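About Masgate

Masgate started with one crowded playroom and a great many toy bricks that had no proper home. We are a small company that helps families, daycares and classrooms sort out their playthings, and we have been happily picking bricks up off floors ever since that first August, when we spent three long days on a single house (and enjoyed it so much that we went looking for another!).

We have now set up play corners in 135 homes and schools, and no two have been quite alike. Some have shelves up to the ceiling, and some have just a rug and a windowsill.
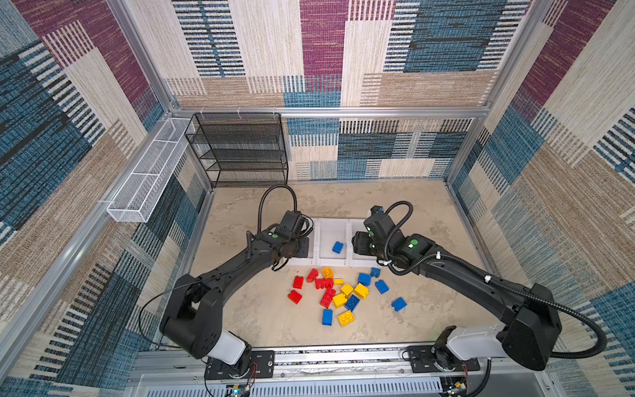
What we come back to, again and again, is the plain open bin. We like white plastic ones, set side by side against a wall, low enough that a small child can drop a brick in without any help. Lids get lost, and labels peel – but a row of bins on the floor is something even a tired four-year-old can manage before supper.

Our workshop is on the ground floor at 866 Dekar Street, and you are always welcome to stop in, look over the bins and stay a while.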